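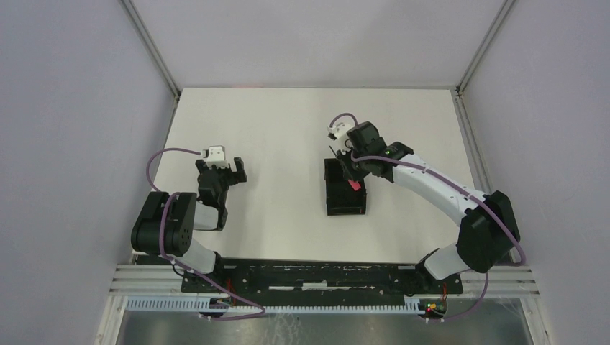
Ticket: right arm stalls before release, planner says goal reached
Component: Kuvik motion server, place skill
Status: open (see the updates at the bottom)

Hi all, me again with the two-arm cell. I've been chasing this one for longer than I'd like to admit, so I'm dumping everything I have and hoping somebody recognizes it.

The short version: the right arm picks up a small part, carries it over to the black box, gets to the release pose and then just hangs there holding it. No error, no timeout, no protective stop. The log on the Kuvik side says the goal was reached and the skill is "waiting for settle". It'll sit like that until I cancel by hand. The left arm is parked the whole time and isn't part of the task at all (remember that, it comes back later).

Setup:
Two arms on one beam, pale grey walls config, one wrist camera per arm
Jurard drivers for both arms, one process per arm
Emitari for perception, box pose comes from there
Kuvik for planning and the skill sequencer
Everything on one Linux box, wired network, no VM

How often it happens: I let it loop overnight and got 300 place attempts. 56 of them hung. It doesn't seem to care which part it's holding or where in the box I ask it to drop. I also can't make it happen on purpose, which is driving me nuts.

Things I tried first, in the order I tried them:

1. Swapped the gripper command from blocking to non-blocking. Same hang. When I looked closer the open command was never sent, so the gripper is off the hook.

2. Loosened the settle tolerance on the joints. The hangs got rarer but they're still there. I put it back because I don't want to paper over this.

3. Turned off the box pose updates once the arm starts moving. I was really hoping for this one! My theory was that Emitari kept nudging the target by a hair and the settle check kept starting over. Nope. With a frozen pose it still hangs.

4. Reinstalled the Jurard drivers from scratch. Waste of an evening.

5. Stared at the cables. I know, I know. But the wrist cable rides along the forearm and over the elbow, and I wondered if it was tugging enough to keep the last joint from coming to rest. I plotted the joint velocities during a hang and they're flat. The arm is sitting perfectly still, it's only the software that doesn't believe it.

So that pointed me at the settle check itself. I turned on debug logging for the sequencer and finally got something useful:

[place] goal reached, entering settle
[settle] state age 895 ms, limit 40 ms, discarding
[settle] state age 895 ms, limit 40 ms, discarding
[settle] state age 895 ms, limit 40 ms, discarding

It repeats that forever. The age never changes, it's stuck on the exact same number, and every sample gets thrown out as too old. The settle check never gets a single sample it's willing to look at, so it never passes and never fails either. There's a timeout in the config but as far as I can tell the timer only starts on the first accepted sample. That part looks like a plain bug to me, whatever else is going on.

Questions for whoever knows this code:

Is the state age computed from the driver's stamp or from when the message arrives?
Does the settle check look at both arms even if the skill only claims one?
Can I set the timeout so it starts when the skill enters settle?

Update, 17th December

Thanks for the pointer about the merged state topic! I had no idea the merged message takes the oldest stamp of the two arms. I split the logging by arm and there it is: the right arm's stamps are fine and the left arm's are behind. The left driver goes into some kind of idle mode when the arm is parked, and after that its clock offset is wrong until it gets a motion command. So the parked arm was blocking the busy one. Argh.

Workaround for now: I pointed the settle check at the right arm's own topic instead of the merged one. In settings that's settle.state_source, and it took a restart of the sequencer to pick it up. I've started another overnight loop with that and will post the count when it's done.

I've opened a separate ticket with the Bae folks, as the idle mode comes from their firmware package and I don't see a switch for it in Jurard. Please keep this one open for the timeout problem. I still want a place skill that gives up and tells me why, even with bad stamps coming in.

Full debug log and both configs are attached. The left arm config is the one with the messy comments, sorry, those are mine.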